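4.2 Wrist View Trials in Simulation

We compared the Okitz and Dreton arm controllers using the same parallel gripper model and a single wrist camera. Each controller ran 200 trials. 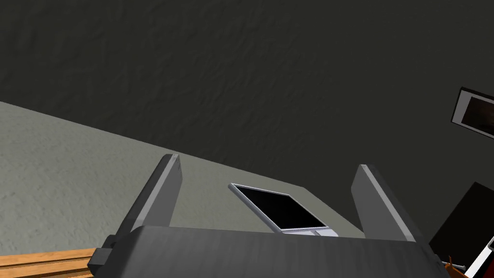

Start poses were drawn from a fixed list of 47, prepared by Tamura and Uchida. Trials ended after 18 seconds - a limit applied equally to both controllers.
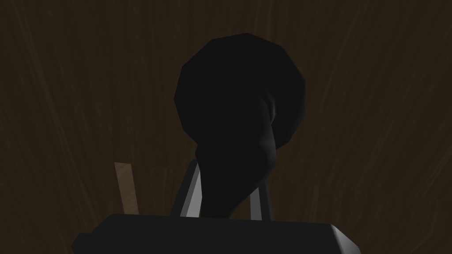 4.3 Views Without a Target

Frames showing only a surface were kept in the set.
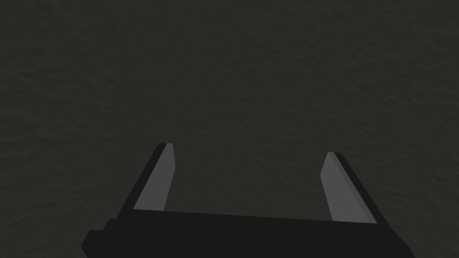 Figure 6. Open gripper against a dark, textured surface.

Door trials were scored separately.

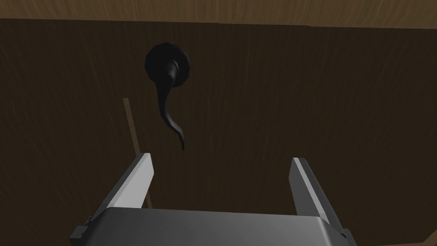 Rendering: Hideaki Hayashi, Soler

Approach error was measured from the lever tip.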